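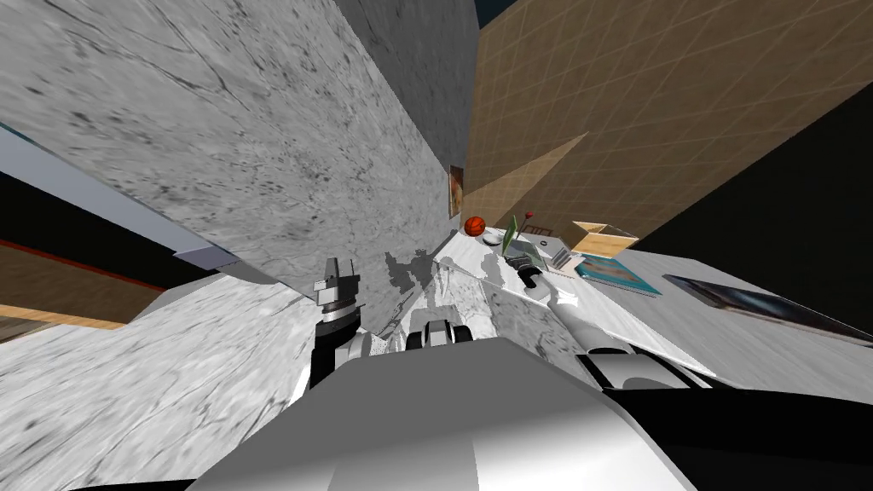
14 March 2020
By the Flindia desk

Brivitz has changed the way it rates stone countertops for stain resistance, and the new scale takes effect in June. Products sold under the old scale keep their labels until stock runs out.

The old method gave each slab one grade after a single exposure to coffee, oil and vinegar. The new one records the three liquids separately and adds a second exposure after the sealer has been worn down with a nylon pad. Each sample gets 200 strokes at a fixed load, then is rinsed, dried and tested again. The lower of the two readings goes on the label. 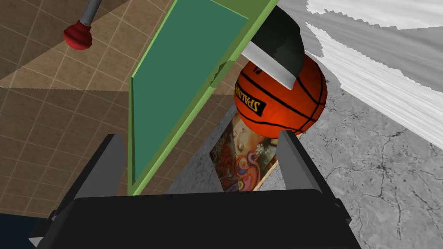 Thepsuriya, which supplies sealed marble to kitchen fitters, replied that the second exposure is too severe for a home kitchen and that most owners reseal long before the surface reaches that state. It has asked for both readings to be printed side by side. Brivitz has not ruled this out – a label with two columns is being drafted.

In the trial run, 1143 samples were tested. Of these, 155 dropped by one grade or more after abrasion, and 66 of those were polished marble with a solvent-based sealer. Granite was largely unchanged. Honed finishes did slightly better against oil than expected, although the spread between slabs from the same quarry was wide.

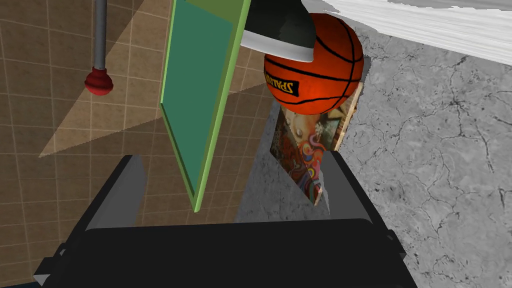 Fitters who quote from the old grades will need to check the conversion table, as the letters do not match one for one. A slab now marked B for oil may have been an A overall. Jomis, which prints the labels, will change the border color so that the two scales can be told apart on a shelf.

Care instructions are not affected. Acidic spills on marble should still be wiped up at once – etching is not a stain and is not covered by either scale.

Contact the desk | Copyright 2020 Flindia | Back to top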